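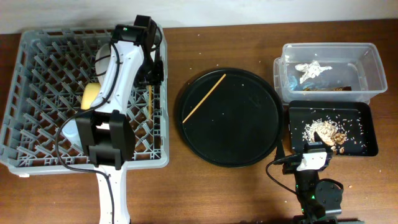 ## Re: [cocina-comun] Recogida de las comidas — quién hace qué

Hola a todos, contesto deprisa que salgo para Storport en 15 minutos.

Gracias Samuele por el resumen. Voy por partes, citando lo tuyo:

> El 1/15 quedamos en que cada cual deja su sitio limpio antes de irse. Propongo tres paradas en la mesa: restos a la bandeja pequeña, envoltorios y papel a la caja transparente, y lo que se lava a la rejilla gris. La bandeja redonda se vacía la última.
>
> — Samuele Leone

De acuerdo con el orden. Matices:

- **Restos.** A la bandeja negra pequeña, la de bordes altos, y de ahí al compost. El arroz también, por favor. Los granos sueltos de la mesa y los de la bandeja redonda se juntan con la mano o con un papel, no se barren al suelo (luego se pegan y hay que rascar).
- **Envoltorios.** Caja de plástico transparente, la del fondo a la derecha. Papel, servilletas, plástico, todo junto de momento. Separar se separa abajo. Tamer preguntaba si hace falta bolsa: no.
- **Palillos.** Los de madera se lavan y se guardan, NO se tiran. De pie en la rejilla, entre las púas. Si queda uno en la bandeja redonda, a la rejilla con su pareja — ya hemos perdido bastantes. El paquete de Lonetti trae 60 y no pienso pedir otro antes de marzo.
- **Rejilla gris.** Lo grande detrás, lo pequeño delante. No hace falta llenarla hasta arriba, si no cabe se hace en dos tandas y ya.

Lo que no veo claro es lo del paño húmedo al final. Holger dice que la madera se está levantando por una esquina, yo no lo he notado pero puede ser. Paño bien escurrido y secar enseguida, nada de dejar charquitos. Si alguien tiene el aceite que se usó en Trodcombe que lo diga, creo que Elias se quedó con el bote.

> ¿Y la bandeja redonda va a la rejilla o se limpia en la mesa?

Se vacía en la pequeña, se lleva al fregadero y se seca a mano. Ocupa demasiado para la rejilla.

Falta poner nombre a los turnos. Yo cojo el primero, Elias y Tamer decidme cual os viene mejor. El que no conteste entra en el ultimo, aviso.

Un saludo,
Jinlong Yan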